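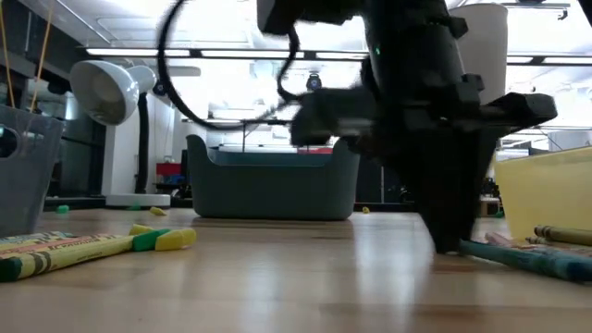

Wanted: people who tidy up for a living, to judge machines that say they can

Lilard is looking for paid reviewers to join its household chores panel in Clellham. We have read a lot of claims about robots that will clear the playroom, fold the wash and restock the shelf by next year. We don't believe most of them, and we would like to be shown wrong by somebody who knows what a finished job looks like.

The first round is crayons. An arm has to get whole crayons, stubs and small broken bits off a tabletop and into plastic bins. A four-year-old can do this, if bribed. Whether a gripper can do it all afternoon without a person stepping in is what we want you to write down.

You will watch full sessions, start to finish, with no edited clips and no speeding up. You will note every drop, every stall and every time a hand comes in to help. Later rounds cover dishes, laundry and small stock on shop shelves.

You should have at least 2 years of paid work in child care, cleaning, retail or something close. No tech background needed. If you work for a company that sells robots, please don't apply. Enthusiasm is fine, but it won't count in your favor.

Pay is $932 for the round, 53 hours in all, starting in October. Shifts begin at 8 a.m. Travel is not covered.

To apply, send one page on a chore you think a machine will get wrong, and why. Quote reference 3522. Résumés are optional.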